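Right, a thread about saying sorry, because I have been thinking about it all March and my poor sister is tired of hearing it.

I used to be a terrible apologiser. I said the word constantly, mind you. Sorry for being in the way, sorry for ringing, sorry for sneezing. When I had really hurt someone, though, I'd go quiet for a fortnight and then turn up with cake.

The cake was good cake! It was still a way of getting out of the conversation.

What changed things was an evening class at the library in Ellberg, run by a retired probation officer called Horácio Moreira. He grew up in Bragança and has the calmest voice I have ever heard in a grown man. The class was meant to be on difficult conversations in general. We spent 5 weeks of it on apology alone and I'd happily have done 5 more.

First exercise: write down the last apology you gave, word for word, as near as you can remember. Mine was 37 words long and the word "but" was in it twice. I went bright red.

So I took the buts out and read what was left. It was one short sentence and it was the only part my friend had needed to hear.

Horácio calls the rest of it "luggage". The bad night's sleep, the traffic, what she said to me first. All of it may be true, and all of it can wait for another day (or for ever, in the case of the traffic).

Second thing I loved – he made us name what we had done. "Sorry about the other night" lets you both picture something different. "I'm sorry I told your story at dinner when you'd asked me to keep it to myself" is horrible to say out loud. My voice went wobbly just practising it on a stranger in a cardigan.

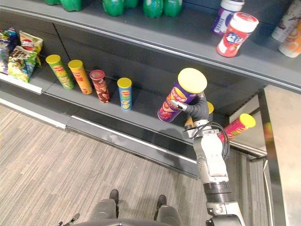
Do you have to be forgiven for an apology to count?

It counts as soon as you have said it truthfully and begun to put things right. The other person can take it, leave it, or think it over for a year, and your part is still done.

I found that so hard to swallow at first. I had always treated forgiveness as the change you get back at the till. I hand over my sorry, you hand over your "oh, don't worry about it", and we both walk off. If the second bit didn't come I felt cheated, and then I was cross, and then I needed to apologise again for being cross!

Here's the one that tested me. Years ago I shared a flat in Bundow with a woman I adored, and I moved out at 2 days' notice and left her with the rent. I was 40 when I finally wrote to her. By hand, one side of paper, no buts.

She wrote back a month later. She said thank you for the letter, that it had been a rotten winter for her, and that she didn't want to be in touch. That was the whole reply.

I cried over it at the kitchen table and then I felt lighter than I had in ages, which I can't fully explain. She had told me the truth and I had managed to read it without arguing in my head. I sent the money as well. Should have said that first, really.

Something I'm still rubbish at: apologising to people I think were also in the wrong. My brother and I had a row about Mum's garden and I sat on my half of the sorry for weeks, waiting for his half to arrive. Horácio's advice was to own my share and put no price on it. I rang my brother from the car park before I could change my mind. He said "right you are" and asked if I wanted some beans.

I took the beans.

A few people have asked what I write in. It's a plain Floltari notebook, the floppy sort, and each evening I put down one thing I did that day that I'd like to have done more kindly. Just the thing itself. Some nights it's snapping at the man on the phone, some nights it's something bigger and I have to make a call in the morning.

And please do the other side of it too – when somebody brings you a clumsy sorry, full of luggage, try to hear the short sentence in the middle of it. I had an awful one from a colleague last week, all about her boiler, and in there somewhere was "I shouldn't have left you to do it alone". I said thank you, and I meant it.

The class starts up again after the summer and I've already put my name down. If you've got an apology you're putting off, tell me how it goes, I'd love to hear!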